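The decluttered drawer and other fairy tales
Karim Abou Zeid
Mar 4, 2024

My sister-in-law swears by drawer dividers. She bought hers from Kuseck, a shop in Erngate that sells boxes to put inside other boxes, and she says they changed her mornings. I have seen her mornings. They look much as they did.

I don't doubt that a tidy home is pleasant. What I doubt is the claim, repeated in every magazine I pick up at the dentist, that the way to own less mess is to buy more storage. A set of four organisers costs more than most of what ends up inside them. Mine hold dead batteries, takeaway menus and a key to a shed we sold with the last house. 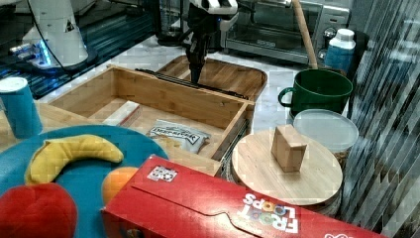
Storage sellers talk as though every object has a natural home and only needs help finding it. I have never found this to be so. Give people an open box and things collect in it according to no plan at all. A bamboo one with nice slatted sides will have a snack bag in it before long, lying beside some small white block that belongs with it in no way I can see. The bamboo is lovely. It has no opinion on what goes in.

The reply I usually get is that I haven't got a system. Fine. I tried one last June, a method called Plevodeck, with coloured labels and a weekly review. I did two reviews. The labels are now in a drawer.

What did work, a bit, was throwing things away before buying anything to keep them in. It cost nothing and took most of a wet weekend, and it left me with two empty organisers that I can't bring myself to bin.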